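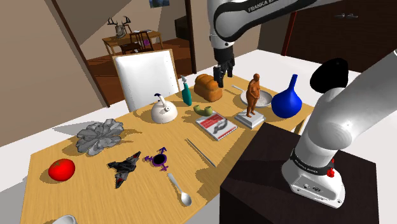
The simulated tabletop used for the gripper comparison, with the Franka arm above the bread.

The comparison of the two grippers is now complete, and the findings are recorded on this blog for the benefit of readers who followed the July entries. The candidates were the standard two-finger gripper and the Nereo, a softer two-finger design with rounded pads. Both were tested on the same simulated arm, under the same controller, and with the same set of household objects. No physical hardware was purchased for this stage of the work.

A total of 832 grasps was attempted with each gripper. Every object was placed on the wooden table at a random angle, and the arm was allowed a single attempt before the table was reset. A grasp was accepted when the object was lifted clear of the table and held there for 8 seconds.

The standard gripper performed well on the tomato, the spray bottle and the loaf of bread. It performed poorly on the spoon, which lies so low that the fingertips met the table before they closed. The Nereo was slower on the spray bottle but considerably better on the spoon, as its pads give a little on contact. Neither gripper was satisfactory on the toy jet. The swept wings leave few places for two parallel fingers, and most attempts ended with the jet turned around on the table. The blue vase could be held by the neck with either gripper, provided that the approach was made from directly above.

Krešimir Dimitrov kindly reviewed the contact settings and noted that the friction value for the kettle had been set too high. The kettle trials were therefore repeated with both grippers, and the earlier results were discarded. Hussam Rawashdeh supplied the Wogan controller used throughout. One fault was found in it - the wrist was permitted to turn past its limit on long reaches - and a correction was applied before the final trials.

It is my view that the standard gripper remains the proper choice for a general table of this kind. The Nereo will be kept for thin and flat items. I would not recommend changing between the two during a run, as the arm must be calibrated again after each change.

The next entry will address camera placement. The logs of the discarded kettle trials have been kept and may be requested through the contact page.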